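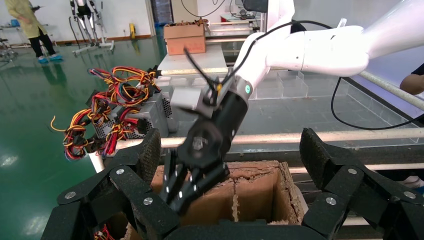
Ticket 116 — cell 2, PSU sorting, cable rule
Opened by: Kvido Paulík
Status: open, waiting on Lenka

Arm stopped over the box again, protective stop, no part in the gripper. Cleared it, same thing 12 minutes later. Log says force limit on wrist.

Checked so far:
speed — reduced, per cell rules
payload setting — was still the old gripper, fixed
cable loop on arm — rule says tie it down at both ends before auto mode. Not on the startup checklist, so it gets skiped. Adding it.

Also the harness rule. Power supplies with wires hanging off the edge are a snag risk. Bundle and tie before the arm is enabled, no exceptions for short runs.

Oldřich Beneš: agree on harness. Who signs off the payload change? Needs 2 names.

Kvido: me and Lenka Mikuš. No auto untill she signs, hand guide only.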